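2024-01-26

The Nokora team in Goradville has passed 2,066 recorded examples of household tidying – a brilliant start to the year! Orhun Tokgöz guides both arms by hand control, and every attempt is saved for the learning system.

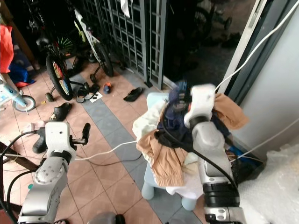
Laundry is the big push now. Yolandi Motaung wants examples from real, lived-in homes, with clothes heaped on a little blue stool and shoes left on the tiles. So far 1,678 of the recordings involve fabric, and training starts once two more homes are done.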